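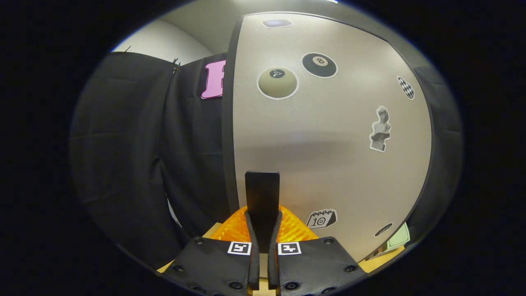

Slide 1 - black tab upright between two fingertips

Home Talks Slides Notes Contact
Last updated: February
6 min read

Buying in Clodbridge without losing the will to live
Speaker notes - Sointu Partanen

Wait for the chairs to stop scraping. Say good evening. Ask who is looking to buy, who is looking to sell, and who saw the word "refreshments". Thank the third group for their candour.

Start with the neighbourhood. Clodbridge was a rail siding and a tannery, in that order of smell. The listings call it "heritage-rich". The heritage is the tannery. It closed, the wind changed, and the first cottages on Lis Street sold to people who could walk to the ferry and had stopped asking questions.

Then the map in your handout. Three pockets:

Lower Clodbridge, by the river. Brick cottages, narrow blocks, lovely light until four in the afternoon. Tell them about the flood overlay. Read the overlay wording aloud, slowly, because the agent won't.

The Surkadau estate, up the hill. Built all at once by one developer with one idea about windows. Solid, dull, good storage. People mock it for years and then buy there when the second child arrives. I did.

Mundis Road and behind. Shops below, flats above. Ask what time the bakery starts. (Pause. It's 3 am.)

Next, the words. Go through them at a clip, they usually laugh and it wakes up the back row.

"Deceptively spacious" - small. "Original features" - the wiring. "Low-maintenance garden" - concrete. "Moments from the station" - whose moments, and are they running? "Motivated vendor" - ring them on Friday, late.

If someone asks what "leafy" means, it means gutters.

Now the dull part, and don't apologise for it. Strata. The big block on Mundis Road has 264 units and a sinking fund that was last discussed with any warmth when the lift still had an attendant. Get the minutes. Read back as many years as they'll give you. If the same leak turns up under different names, that leak comes with the flat.

Mention the building inspection. Mine cost $773 and found a laundry drain that went under the house and simply stopped there. The vendor's report had described the plumbing as "present". Hold up the invoice if you've remembered it.

Inspections, the practical bit. Go twice, once in the rain. Turn on every tap. Stand in the smallest bedroom with the door shut and listen. Park where you'd have to park, at the hour you'd be doing it. Talk to a neighbour, ideally one holding a hose, as they'll be out there a while.

Auctions. Write your limit on a bit of paper and give it to whoever you came with. Fifty people will be on the footpath and 5 of them will have finance. The rest live across the road and want to see what the kitchen went for. No shame in that, I go to all of them.

Questions. Someone will ask if prices will go up. Say you don't know. Someone will then ask again in a different colour of voice. Say it again and point them to the biscuits.

Hall has to be locked by nine. Stack the chairs in fives or they tip.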